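3.4 Maintenance and Configuration of the Two-Arm Cell

The cell used in this study is the second of the two Salumura units installed at the Bekent site. It consists of two arms on a shared base, one camera at the head and one small camera at each wrist. The arms are fitted with black two-finger grippers of the Trokwood pattern. All work reported in Section 4 was carried out on this unit between May and the end of the study period, and the same two technicians, Chanida Wiriya and Evander Skinner, looked after it throughout.

Earlier work on household tidying has tended to treat the machine as fixed and the task as the thing that varies. Our own records suggest that this is a poor assumption for soft goods. Finger pads wear, cable loops shift along the forearm, and a wrist camera that has turned slightly in its mount will place a cushion edge in a different part of the picture than it did the week before. We therefore set out the upkeep of the cell in some detail, so that the results can be read against it.

3.4.1 Finger pads

The pads are treated as consumable parts. Each pair is checked at the start of a shift and after every 31 pick attempts, counted by the Bilgin control software. The technician closes the gripper on a strip of plain paper and draws the strip out by hand; if it comes out without resistance at any point along the finger, the pair is replaced. Pads are changed in pairs even where only one has failed. In the first weeks a single pad was sometimes changed alone, and the gripper then tended to pull light fabric toward the newer side.

Loose threads are a separate matter. Fibers from cushions and clothing catch along the inner edges of the fingers, and they are trimmed with small scissors while the arm is powered down. They are never pulled, as pulling can lift the covering. Short threads that do not cross the gap between the fingers may be left until the end of the shift, and this is noted in the log.

3.4.2 Cables and joints

Each arm carries an outside cable that runs along the forearm to the wrist bracket. The loop must be long enough to allow full wrist rotation and short enough to stay clear of the work. After a cable is reseated, the wrist is turned through its full range at low speed, five times in each direction, with one technician watching the loop and the other holding the stop button. Screws at the elbow housing are checked for looseness once a week. Two were found to have backed out in the whole period, both on the left arm.

3.4.3 Cameras

The wrist cameras sit close to the fingers and see very little beyond them. For this reason we do not calibrate them against a printed board alone. The fingers themselves serve as the reference: both must appear at the bottom of the view, one on each side, before a session may begin. The head camera is checked afterward, with both grippers brought forward over the work area. Lens surfaces are wiped with a dry cloth every 8 hours of running time. Motion blur in the wrist views was common when an arm moved quickly, and Rekha Subramaniam's review of the stored material led us to lower the approach speed for all cushion tasks.

3.4.4 Placement at the work area

Sessions took place in furnished rooms, and the position of the base was adjusted to the furniture in each. The rule was that both grippers should reach the near side of the seat without either arm being fully extended. Cushions and loose cloth were the main items handled. Figure 5 gives views from one such session, at a brown upholstered seat on a tiled floor. 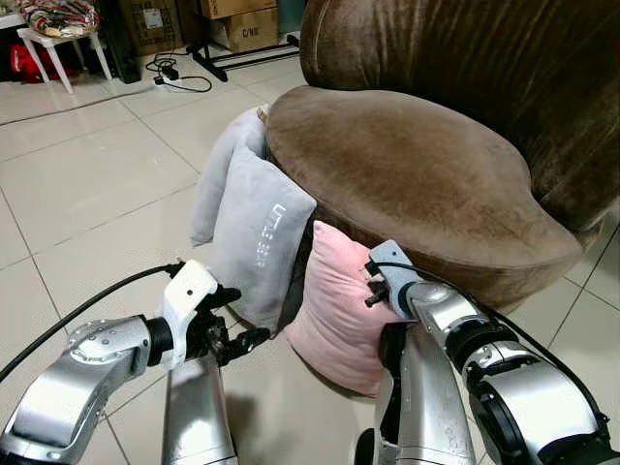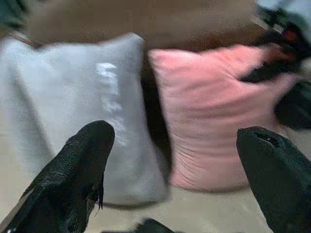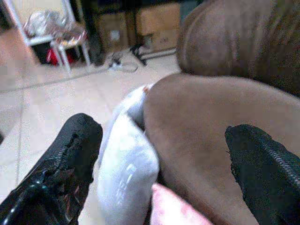
Figure 5. Work at the seat. First view: head camera, both arms at the pillows. Second view: wrist camera, fingers before the gray and pink cushions. Third view: wrist camera, white cloth and pink fabric between the fingers.

Where a session had to be stopped for a fault, the base was not moved until the fault had been entered in the log - a rule introduced by Ishbel Shearer after an early stop could not be traced. The entry gives the joint positions, the state of both grippers and the name of the technician on duty. Faults that cleared on restart were entered in the same way as those that needed a repair.

Spare pads, wrist cables and one complete gripper were kept with the cell at all times. Replacement of a full gripper required the camera check in Section 3.4.3 to be repeated from the beginning, and any attempts made between the replacement and the check were left out of the results. The log itself was kept by Hsin-yi Fu and was closed on 27/12/2025. Its entries are used in Section 4.2 to separate failed grasps that followed a known pad fault from those for which no mechanical cause was recorded.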